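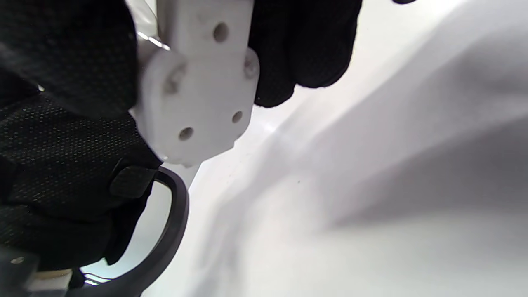 Hallance has agreed to sell its lighting and fittings division, Lanatside, to the privately held Asbridge for $343 million in cash, and would like its shareholders to see the deal as a sign of strength. The announcement, released before the market opened, described the price as "full and compelling" and the timing as "right for all parties." It took a good deal of scrolling to reach anything that might help a reader judge either claim. Investors in this company have never had much trouble picturing the goods. A white plastic part with a matte finish, gripped in a black knit glove, is the kind of thing anyone can understand. The accounts are harder work, and the sale terms are harder still.

Under the agreement, Asbridge will take 100 percent of Lanatside, including its plant leases, its customer contracts and most of its staff. Hallance will keep the pension obligations built up before the sale. It will also keep a warranty reserve whose size was not given, along with the cost of whatever claims come in above it. The company expects to close the deal in February, subject to approval by regulators and a vote of shareholders.

Pushpa Bajpai, the chief executive, told analysts on a morning call that the sale would let Hallance "put its full attention on the businesses where we lead." Asked which businesses those were, she named the coatings unit and the packaging unit. Coatings has lost customers in each of the past two years, by the company's own account. Packaging was itself described as "under review" in the last annual report. Bajpai said the review had been completed and that its findings were positive. She did not say when it was completed, and the findings have not been published.

A premium to what?

The number Hallance wants people to remember is 37 percent. That is how far the price stands above what the company calls the "implied carrying value" of Lanatside. The phrase does not appear in any of its earlier filings. Carrying value is a familiar figure, printed in the accounts and checked by auditors. Implied carrying value seems to be something else, and the announcement's only explanation is a footnote saying it was calculated by management "on a basis consistent with the strategic review."

That may be perfectly innocent. Companies carve up shared costs all the time when they sell a division, and there is no single way to do it. But the choice matters. Lanatside was written down last year, when Hallance took a charge against the unit and blamed slow orders from builders. A premium measured against a written-down figure is easier to reach than one measured against the value that stood there before. Hallance was asked on the call to give the second comparison. The finance team said it would "take that away," and by late afternoon nothing had been posted.

It would also help to know how the price compares with what Hallance spent to build the division. Much of Lanatside came from the purchase of Bisht, a family-owned maker of fixtures, at a time when management was telling shareholders that lighting would be the group's main source of growth. Nobody on the call mentioned Bisht until an analyst did. Bajpai, who was not chief executive then but did run corporate development, answered that the Bisht purchase had "delivered a great deal of learning." Shareholders who paid for the lesson might want to see the invoice.

Where the cash goes

Hallance says the money will be used to reduce debt, invest in the remaining units and "return capital where appropriate." It gave no split. On a first reading, paying down debt looks like the largest piece, and it may be the least optional. The company's main loan agreement was amended in the spring, and the amended version requires that proceeds from large asset sales go to lenders first unless they agree to waive it. No waiver has been announced. If there isn't one, then talk of investing in coatings and packaging is talk about whatever is left, and talk of returning capital is about whatever is left after that.

The stock rose in early trading, gave most of it back by noon and finished slightly higher. That is a polite reception for a company that says it has just sold a struggling business at a large markup.

There is also the matter of what Hallance will look like afterward. Lanatside brought in cash during the months when coatings did not, which is one of the reasons management gave for holding on to it through the last round of shareholder complaints. The argument then was that the group's seasonal swings evened each other out. The argument now is that the group was too complicated and that investors will prefer something simpler. Both can't have been right all along, and the company has made no attempt to explain which of them it has stopped believing.

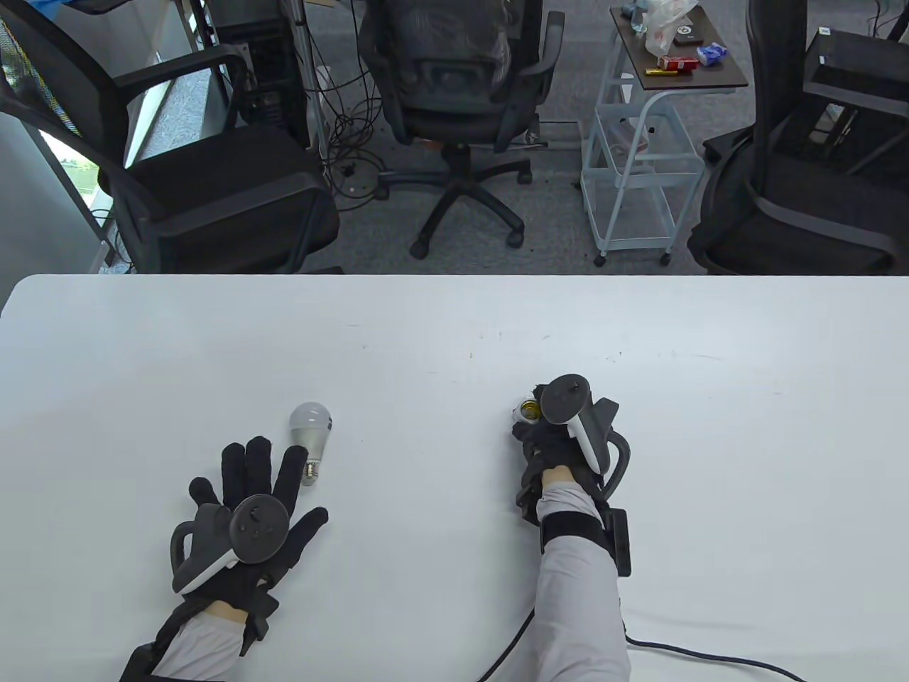
The buyer says little

Asbridge put out a statement of its own, four sentences long, saying it was "excited to partner with the talented Lanatside team." As a private firm it has no duty to say more, and it didn't. It gave no indication of how it will pay, whether it plans to borrow against the business it is buying, or who will run it.

Staff have been told there are "no immediate plans" to close any site. People who have worked through a sale before will know how much weight that phrase can bear. The agreement includes a promise to keep pay and benefits at their current level for six months after closing. It contains no promise on headcount. A Hallance spokesperson said six months was "in line with market practice" and referred further questions to Asbridge, which did not reply to a request for comment.

Customers were told even less. A letter sent to distributors says orders will be handled as usual and that the Lanatside name will stay on the products. It is silent on who will honor warranties after the handover. Going by the sale terms, the answer should be Hallance, at least for goods already sold, but a distributor with a faulty shipment would have to read a fairly dense document to find that out.

A vote with not much to go on

Shareholders will be asked to approve the sale at a special meeting, for which no date has been set. The board has recommended it unanimously. It has also received an opinion from a financial adviser that the price is fair, which is normal. The adviser will be paid in part only if the deal closes, and that is normal too, though it does take some of the shine off the opinion.

What the board has not said is whether anyone else was asked to bid. The announcement speaks of a "thorough process" and of "interest from multiple parties," without saying that any of that interest became an offer. Bajpai was asked twice. The first time she said the board was "very comfortable" with the process. The second time she said the full background would be set out in the proxy statement, and the operator moved to the next question.

The agreement limits Hallance's ability to go looking for a better price now that it has signed. It may respond to an unsolicited offer under certain conditions, and it would owe Asbridge a breakup fee if it accepted one. The size of the fee was left out of the summary and is expected to appear when the full contract is filed.

Executive pay is another item left for later. Hallance's bonus plan has a line for "portfolio transformation," added last year, and a sale on this scale would appear to qualify. The company declined to say whether it does.

The proxy statement is due before the end of the year. It should include the bidding history, the adviser's workings and the audited accounts for Lanatside as a separate business. Until then, shareholders have the price, the 37 percent and the word of a management team that was equally sure of itself when it was buying.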